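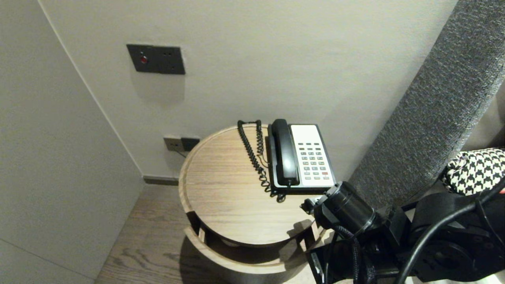
The Last Phone in the Room

I have stayed in plenty of hotel rooms and can recall the bedside phone in almost none of them. I remember the carpets. I remember a shower in Wundden that had to be approached from the side. But the phone sits eighteen inches from my sleeping head, on duty all night, and I could not pick it out of a lineup.

So this spring I started paying attention, and the first thing I learned is that the bedside phone hasn't changed much. The one that got me started is black, with a white keypad panel full of little gray buttons and a coiled cord that has never once lain straight. It lives on a round side table in light oak, tucked into the corner beside a gray upholstered headboard. Everything else in that corner has been through several rounds of somebody's good taste. The phone looks as if it was told to wait there.

Let us start with the cord. A coiled cord is a wonderful idea for about a week. After that it develops opinions. It gathers in loops at the back of the table, it goes down over the front, and it takes hold of anything you set near it: a watch, a pair of glasses, the paper sleeve the key card came in. You can unwind it by dangling the handset and letting it spin, a small pleasure I recommend to anyone waiting on a late checkout.

Then there is the table. The bedside table used to be a serious piece of furniture, a box with a drawer, and in the drawer a pen that didn't work. The drawer is in retreat. What we get now is a round top with a raised rim and an open shelf beneath. Grarnik, which supplies tables like it to midsize hotels, calls its version the Iltireo and says in its catalog that the rim is there to "hold the evening's belongings." My evening's belongings are a phone, a charger, a glass of water and half a granola bar, and the rim does hold them, in the sense that a crowded elevator holds people.

I bought an Iltireo to see how the other half sleeps. It took 20 minutes to put together and it is a handsome object. It is also exactly big enough for one desk telephone and one regret. Set the phone down and you have used up the best part of it, and the rest goes to the cord.
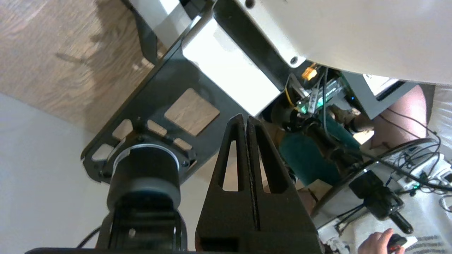

Pale wall, wood floor: the colors change, and guests still look for the outlet first.

Outlets are where the real fight is. For years the hotel room put them behind the bed, where only housekeeping and the truly determined could reach. Now they have come up the wall. The corner I have been describing has a dark plate above the table with a switch section and a double socket, plus a little red light, and a second plate lower down, just behind the table's rim. A thin dark cable drops from that one and disappears in back, where cables go to be forgotten.

I have mixed feelings about the little red light. By day it is helpful. At 3 in the morning a light of that kind becomes the most important thing in the universe, and you lie there wondering what it wants. I have hung socks over them. I have turned a pillow on end. At the Ghasemi, an otherwise blameless hotel with very good towels, I got up and leaned the room service menu against one, and it fell over just as I got back under the covers.

The phone, though, never bothers anyone. You could argue that it has earned its place just by keeping quiet. It doesn't need charging. It will not show you a picture of someone else's vacation. Its one bright button, down in the lower right corner of the keypad, is the only bit of drama on it, and I have never pressed such a button on any phone anywhere, out of respect.

When I wrote a short item about all this in the winter issue, I asked readers whether the bedside phone should go. I expected a landslide.
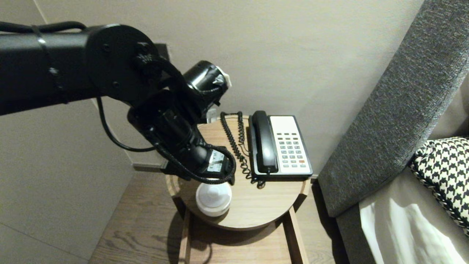
Keep it, wrote a reader who signed only as M., and keep the cord too, because it's the one thing in a hotel room I can find in the dark without knocking over my water. She added that she calls down for extra pillows every single time, that she likes talking to a person about pillows, and that she would not be downloading anything.

The mail mostly went her way. A few wanted the table space back. One asked for the drawer, and for the pen.

My own Iltireo has been by the bed since April. I found a secondhand desk phone for it, also black, connected to nothing. The cord has already got my glasses twice.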